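Ullosel Issues Stop-Use Notice for Cloth-Handling Gripper Software After Release Fault 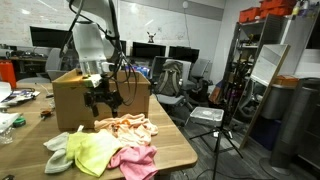

Ullosel has instructed operators of its Fosanero cloth-handling cells to suspend unattended running until a corrected version of the gripper control software is installed. The notice follows a fault in which the gripper stayed closed after the controller had logged a completed release, and the arm began its next move with fabric still held.

The fault was recorded 2 times in 363 pick cycles during a January test series. In both cases the arm traveled back over the work surface at normal speed. The second event ended in a protective stop when the cloth caught on the edge of a cardboard box and pulled it toward the arm. There were no injuries. One gripper finger was bent and has been replaced.

Analysis of the controller logs found that the release signal was confirmed from the commanded finger position. Measured position was read 79 milliseconds later and was not compared with the command before motion resumed. With thin or crumpled fabric folded into the finger linkage, the fingers could stall partway open without raising an alarm.

"The stop function worked as designed, but the arm should not have been moving at that point," said Omar Farah, head of product safety at Ullosel. "Motion after a release will now depend on the measured value."

Software version 2 adds that check and holds the arm in place if the fingers do not reach the open position. It also lowers travel speed for the first move after each release. Rigid-part applications use a different release routine and are not affected.

Until the update is installed, operators should run cells only with a trained person at the stop button, and should power down the arm before removing fabric from the gripper by hand. Clearing a jam with the arm in hold mode is not permitted.

Marwan Harb of Sayegh, the service partner for the Urkis site, said installation takes one shift per cell, including a repeat of the release test with four fabric weights.

Operators can request the update through their usual Ullosel service contact.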